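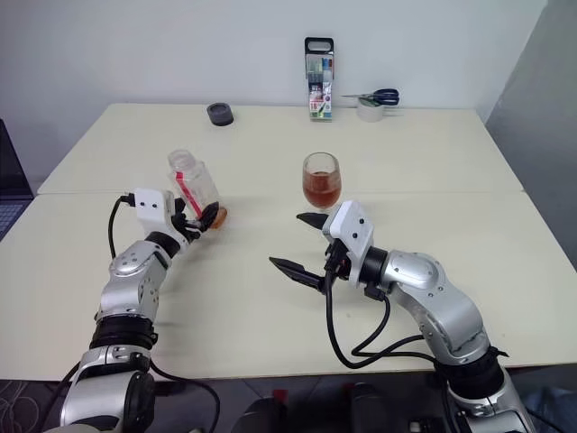
Cream table, two sections, with the bottle and the wine glass. Attached by L. Timmermans.

Utside Residents' Forum > Common Room > Tables and glassware

ltimmermans wrote:
I wish to raise the matter of the joined tables before the September dinner. The two tops meet in a straight seam, and a stemmed glass set close to it may be at risk. I request that a single cloth be placed over both sections.

E_Llewellyn replied:
I must respectfully disagree. A cloth conceals the seam, and guests will then place glasses directly on it. The tops should remain bare, with glasses kept well to either side.

ltimmermans replied:
Noted. I would add that drinks should be poured before guests are seated – a plastic bottle held at a steep angle over a wine glass is easily misjudged, particularly when little liquid remains.

hkoskela replied:
Pouring in advance is acceptable for 14 guests. It was not acceptable last year, when three of them arrived after the soup. I support Ms. Llewellyn on the cloth.

Kobori_S replied:
Room booking 169 includes one long cloth at no charge. Please confirm by 5 p.m. whether it is required.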